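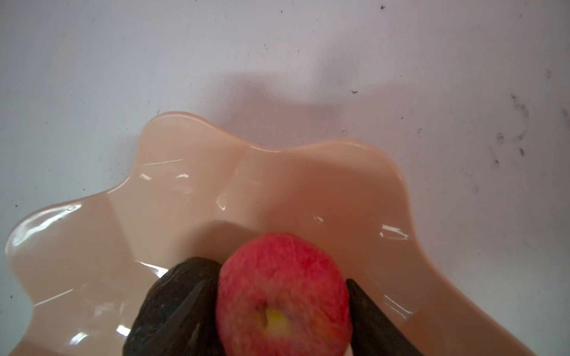

Keisha Benavides asked, on reading the first draft of this card, why fruit should need a data card at all when every kitchen has a bowl of it. The present version answers her by stating what the Istow Fruit Bowl Collection contains, how its entries are written, and where its limits lie.

Summary

The Istow Fruit Bowl Collection is a set of 3,000 short written records on the filling, sorting, and emptying of household fruit bowls. It is maintained by the Tanerar office and was last revised in June. Each record concerns one bowl and the fruit that goes into it or stays beside it.

Contents

Fruit: apples, avocados, grapes, pears, lemons, and bananas. Only whole, uncut fruit is recorded. Grapes are entered by the bunch, with the stem attached.

Bowls: wide, shallow dishes and deeper bowls, with plain or scalloped rims. The rim is recorded separately from the color. A scalloped rim leaves low points between the lobes, and round fruit placed near one is marked "edge."

Surface: the table or counter under the bowl, with its color and any specks or smudges. Surfaces are not cleaned up in the wording. If a tabletop is marked, the record says so.

Fields

item: the common name of the fruit
place: in the bowl, over the bowl, or on the table
neighbor: any fruit lying against or under the item
skin: color and texture, in everyday words
note: free text, limited to 255 characters

The place field is filled in for the moment of the record only. An apple held over a dish is entered as "over," and the entry is not changed later to show where it came to rest.

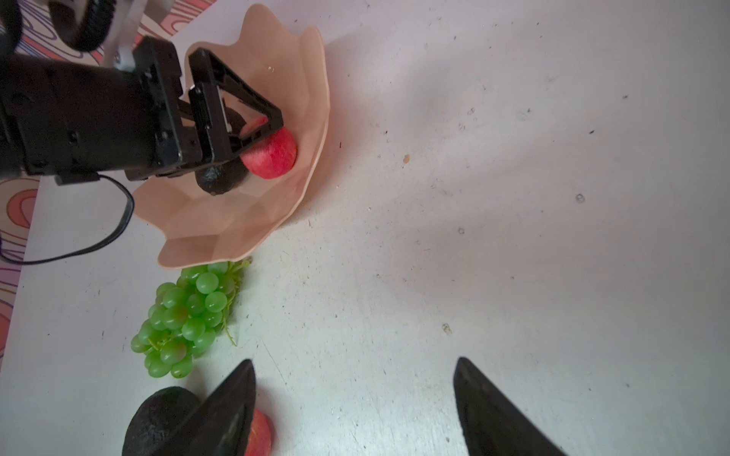

Avocados should always go in last, in the opinion of Jalen Hutchins, whose comment on the neighbor field led to its present wording. The collection takes no position on order. An avocado lying partly beneath an apple is entered as "under," and the apple as "against."

Known limits

Dark avocados are described unevenly. In 241 records the skin is given as "black" where "dark green" would have been the better choice, and these are due for correction. Ripeness is not recorded. Red apples with yellow or pink streaks are entered as "red, streaked," and no variety is named.

Fruit that is partly hidden is entered under its common name when the visible skin is enough to tell, and otherwise as "unknown."

Corrections

Requests should be addressed to Rosalind Nguyen-Tran at the Tanerar office and should give the record number and the field concerned. Replies are sent within 30 days.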